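Seit dem April steht bei mir im Schlafzimmer der Turmventilator von Bogale, Modell Nondetance, und weil mich schon mehrere von euch danach gefragt haben, schreibe ich jetzt endlich ein paar Zeilen dazu. Ich gehöre ja zu den Menschen, die ab 26 Grad nur noch im abgedunkelten Flur liegen und auf den Herbst warten (mein Mann findet das übertrieben, der setzt sich mittags auf den Balkon!).

Der Aufbau war schnell erledigt: Fuß zusammenstecken, Kabel durchfädeln, vier Schrauben, fertig. Mit 104 Zentimetern ist er höher, als ich ihn mir vorgestellt hatte, aber neben dem Kleiderschrank fällt er kaum auf. Es gibt 7 Stufen, und auf den unteren beiden schlafe ich wunderbar – ein leises Rauschen, mehr nicht. Ab Stufe fünf muss man den Fernseher lauter stellen.

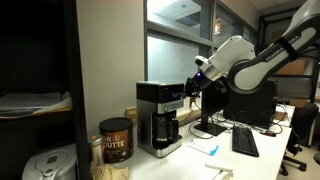
Was mir richtig gut gefällt, ist der Timer. Ich stelle ihn abends auf sechs Stunden, dann läuft er bis in den frühen Morgen und geht von selbst aus, und der steife Nacken, den ich vom alten Tischventilator kannte, ist bisher ausgeblieben. Weniger schön finde ich die Fernbedienung, so ein winziges Ding, das bei uns ständig zwischen den Sofakissen verschwindet. Auch das Gitter hinten zieht Staub an wie verrückt und lässt sich nur mit dem Pinsel sauber halten.

Eine Klimaanlage ersetzt er natürlich nicht, kühler wird die Luft davon kein Grad. Aber auf der Haut fühlt es sich herrlich an, besonders mit einem feuchten Tuch im Nacken – den Tipp habe ich von Benedek Bognár aus dem Chor, danke dafür! Ich würde ihn wieder kaufen, vielleicht in Weiß.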